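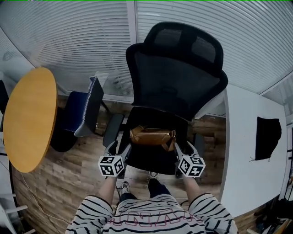
Brelledar starts second round of recordings for its household learning system
Feb 21, 2021

The small robotics company Brelledar has begun the second round of its Hekel project, in which people show everyday tasks to a learning system by doing them with a pair of hand-held grippers. The first round finished with 446 accepted recordings. The company wants to reach a much larger collection before August, when the first full training of the system is planned.

The work takes place in ordinary offices and not in a laboratory. The person who records holds one gripper in each hand and carries out a short task, for example taking a handbag from the seat of an office chair and putting it on a desk. Each gripper carries a white cube printed with black square patterns. From these patterns the software calculates where the gripper is and how it is turned at every moment of the recording.

"We do not need a robot in the room for this part," said Ruba Bitar, who leads the project. "We need the movement of the hand, and we need it to be done with the same kind of fingers that the robot will have later. If you take the bag with your own fingers, you do many small things that a gripper with two narrow fingers cannot do."

Bags were chosen as the main object of the second round. In the first round the company used mostly boxes, cups and books, which keep their form when they are lifted. A bag changes its form, and its strap can remain on the chair or catch on an armrest. According to Ms. Bitar, the system trained on the first recordings did well with boxes but failed in most of its attempts with a soft bag, because it closed the fingers too early and too high.

For the new round, 30 places have been prepared in two buildings. They include office chairs, desks, low shelves and round tables. The furniture is left as the office workers use it, and the blinds may be open or closed. The recording person is asked to change the position of the bag before each attempt, and to begin sometimes from the left side and sometimes from the right side.

One attempt must not be longer than 68 seconds. Longer attempts are not deleted, but they are kept in a separate folder and are not used for the training at present. An attempt in which the bag falls is also kept, with a note, if the person picks it up again without putting down the grippers. The company says that such corrections are useful and that it had too few of them in the first round.

The most frequent reason for refusing a recording is that the cubes are turned away from the camera or covered by an arm. Nadine Hamdan, who trains the new participants, explained that it takes some practice to avoid this.

"In the first hour people bring their elbows very close to the body, and then one cube goes behind the other," she said. "I ask them to move more slowly than they would at home, and to stop for a moment before they close the fingers. After one day most of them do it well."

Participants work in sessions of two hours with a break in the middle. The grippers are light, but holding them in front of the body becomes tiring for the shoulders, and Ms. Hamdan said that the quality of the recordings becomes lower when the break is forgotten.

The recordings are checked by Clatico, a partner company, which also writes a short description of each task. Every recording is seen by two persons. When they do not agree whether the task was completed, the decision goes back to Brelledar.

The trained system will be tested first on Muli, a two-armed robot which the company has been building for 3 years. The tests will begin with the task of clearing a chair. Clearing a full desk is planned for a later round, for which the list of objects has not yet been decided.

Brelledar is still accepting participants for the current round. Experience with robots is not required. Applicants should be able to stand for the length of a session, and they receive half a day of paid training before their first recordings.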